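Workshop notes: the arm meets the Dell

By Urszula Tokarz
4 Sep 2020

Members who have been asking what is taking up the big slatted table can relax. It is the arm, and it will be there until at least the end of September.

The plan, as agreed over a great deal of tea, is to have it take old desktop PCs to bits. Clorkthorpe has a lot of old desktop PCs. Henryk Czerwiński reckons he can strip one in the time it takes the arm to make up its mind, and he is right, but Henryk goes home for his dinner and the arm does not.

We are starting with memory, drives and cables, in that order of optimism.

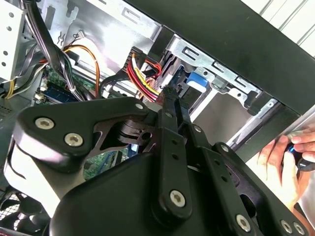

Gripper in among the cables, with a human hand and a screwdriver-sized amount of doubt to the right.

Cables are the trouble. A memory stick sits where the maker put it. A bundle of wires sits wherever it fancies, and every case we open has been tied up by somebody with different views. Zuzanna Dudek has written over 4,000 lines of code on the subject and describes the results as "polite". The arm approaches, thinks, and backs away.

We have spent £185 so far, mostly on fixings and on printing holders, which Zuzanna redraws each time she finds a case that won't sit still.
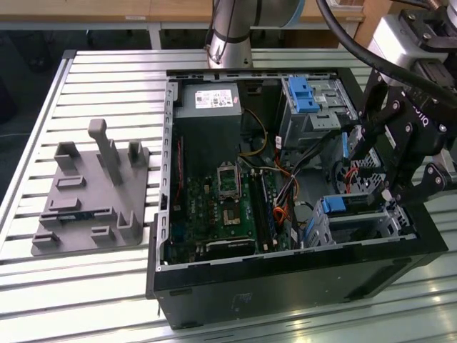
The blue latches on the drive bays have become the favourite target, being bright and easy to find. Pressing one and pulling at the same time is another matter, and we are open to ideas from anyone with a spare evening and low expectations.

Please don't lean on the table. Please don't leave mugs on it either, Henryk.

2 comments
Shared 185 times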